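## 4. Sorting control station parts before assembly

Set out the bench before you open a carton. Two trays are enough for one station at a time, and they should sit side by side on the felt so that nothing rolls or gets scratched.

1. Clear the felt of offcuts, screws and old labels.
2. Place the blue tray on the left and the red tray on the right.
3. Put the control station box in or across the blue tray with its face where you can read it.
4. Put loose push buttons in the red tray.
5. Keep any switch part that is still being checked in the blue tray, beside the box.
6. Move the keyboard and mouse to the right, clear of the trays.

**Note:** The trays have raised rims. Keep small parts inside the rim, even for a minute.

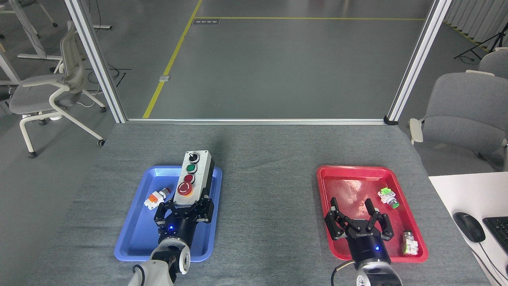

**Medovico – Bench Assembly, Controls Group**

The box has its controls set in a line along the face: a black selector switch at one end, then a green push button, a small red push button, and a large red mushroom-head emergency stop on a yellow backing plate. Check the order against the job card before you go on. A Stadier card lists the selector first. A Lavoie card lists the emergency stop first, so read it from the bottom up.

### 4.1 Checking the loose parts

1. Pick up one part at a time by the body, not by the head.
2. Match the colour of the head to the line on the job card.
3. Look at the contact block. Block colour and head colour are recorded separately, and a red head can come with an orange block.
4. Turn the collar by hand. It should move freely and stop without grinding.
5. Press the head three times. If it sticks, tag the part and take it off the bench.
6. Return good parts to the tray they came from.

**Caution:** Do not swap contact blocks between parts to make up a set. If the card and the part disagree, stop and ask Mireille Rizk.

### 4.2 Checking the box

1. Turn the selector through each position and back.
2. Press the green button, then the small red one. Each should spring back on its own.
3. Push the emergency stop in until it latches, then release it as shown on the job card.
4. Check that the yellow plate sits flat and does not turn with the head.
5. Wipe the face with a dry cloth. Solvent lifts the colour from some plates.

**Caution:** These checks are done with the box disconnected from supply. Wiring tests are covered in section 6 and need a second person at the bench.

### 4.3 Recording and storage

Write the box number on the card – for the current batch these start at 2057 – and initial each line. Finished boxes go to shelf 17, face up, in a single layer. Spare buttons go back in the Indberg drawers, sorted by head colour.

Scuffs on a tray floor are fine. Replace a tray if the rim is cracked or the base rocks on the felt. New trays are ordered through Selma Stan, stock code 237.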